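Wrist clearance and simulated acceptance runs: what should our written rule say?

Posted by Kitell_Cellworks in Standards and Good Practice

Our department is preparing a written rule for the approval of pick routines before they are released from simulation to the physical cell. The routines concern a two-armed robot with parallel grippers, working with rigid rectangular parts in a furnished interior model. The current draft was inherited from a former project at Killeck and contains a single sentence on approach: "The gripper shall approach the part with adequate clearance." Two reviewers have read that sentence in two different ways, and both readings have been used to pass a routine.

The first reviewer takes clearance to mean the space between the open fingers and the part they are to grip. The second takes it to mean the space between the whole gripper, housing included, and everything that is not the part. We would like the rule to cover both without becoming so long that operators stop reading it.

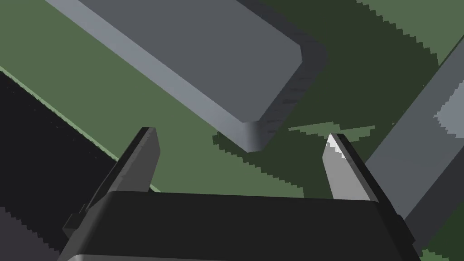
The draft also does not say at what point in the approach the clearance is to be judged. At present our staff stop the run before the fingers close, save the view from the wrist, and save the joint values alongside it. No further instruction is given. Some files contain one stop and others contain several, and it is not possible to compare one routine with the next.

We would be grateful for advice on the following matters. Should the stop be fixed by distance or by time? Should a wrist view alone be accepted as evidence? And how many repeat runs do other departments require before they sign? Our own draft says 20 repeats, with no reason recorded for the number.

We are aware that the general safety standards for industrial robots apply to the physical cell and we do not seek advice on those. The present request is limited to our internal release procedure. Wording that has already been through a review elsewhere would be especially welcome.

2 replies selected by the page editors

Bakke_Procedures

The two readings should be written as two separate checks with two separate names. In our procedure they are called "finger clearance" and "body clearance." Finger clearance applies only to the part being gripped. Body clearance applies to the housing, the brackets, the wrist and the rest of the arm, and is measured against every other object in the model, including the robot itself. The second arm is often forgotten. A routine for the right arm must state where the left arm is parked, and the check must be repeated if that position is changed.

On the matter of the stop, we advise distance. A stop fixed by time will move whenever someone changes the speed of the routine, and the saved files will then no longer agree with one another. Our wording is as follows:

"The approach shall be held at a point 14 mm before the grip position, measured along the approach line. The fingers shall be at the commanded opening. Joint values, finger opening and all camera views shall be saved at this point before the run is continued."

The distance suits our parts and should not be copied without thought. A larger gripper may need the hold point to be set further back.

A wrist view alone is not accepted in our department. It is useful for judging finger clearance, but it has little to say regarding the elbow, the base or the second arm. We require at least one view from the head or body of the robot, saved at the same hold point, in which the working gripper can be seen together with the room beyond it. 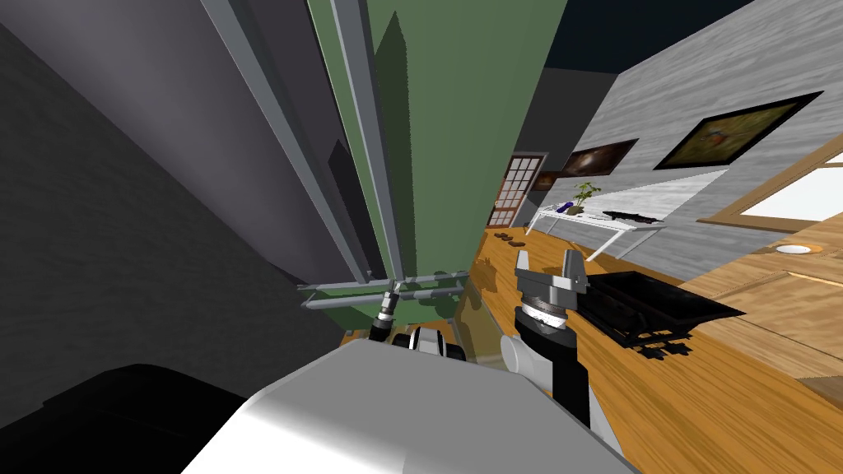

Fixed items such as walls, cabinets, doors and tables are entered in a list at the front of the file. Loose items go in a second list. The difference matters because a fixed item may be checked once for each layout, while a loose item must be checked again whenever its starting position is varied. Small objects on tables and on the floor belong in the second list even if the arm is not expected to go near them. We had a dispute over this when the Plenell model was brought in, and the entry was settled in favor of listing everything.

With regard to repeats, the number should follow from what is being varied. If the start position is the same in every run and the simulator gives the same result each time, 20 repeats prove no more than one. We ask for 200 runs with the part position and angle varied within the limits given in the task sheet. Any contact outside the fingers is a failure of the whole set. The set is then run again from the beginning after correction, and the failed file is kept.

One further recommendation. The collision shapes used by the simulator should be named in the file by version. A simplified box around a gripper housing can pass where the true shape would touch, or fail where the true shape would clear. The reviewer needs to know which one was tested. The same applies to the part. If its corners are rounded in the visual model and square in the collision model, this should be written down, and the clearance should be taken from the collision model -- never estimated by eye from the saved view.

Shadow settings, surface colors and similar display options need not be controlled for a clearance check. They should be controlled if the routine finds the part by camera, and in that case a separate section of the rule is required.
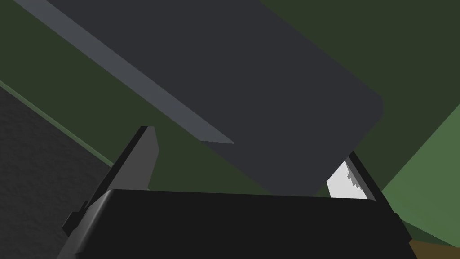
Halvard_line_office disagrees with the figure of 200 and asks that it be stated as a minimum for new routines only. For a small change to a released routine we accept 20 varied runs, provided the hold point and the parked position of the other arm are unchanged. If either is changed, it is a new routine.

The reply above gives good wording for the hold point. I would add a sentence for the retreat. Many procedures check the way in and leave the way out unchecked, although the gripper is then carrying a part and takes up more space. Our rule reads: "Body clearance shall be checked with the part attached, from closing of the fingers to the end of the retreat."

Keep the files. Ours go up to 400 per routine and storage is cheap.

Kitell_Cellworks

The draft has been divided into finger clearance and body clearance as advised, and the retreat sentence has been added without change. The list of loose items is still under discussion -- the operators would like it to be produced by the simulator and not typed by hand. If any department has a working export for this, please post the column headings.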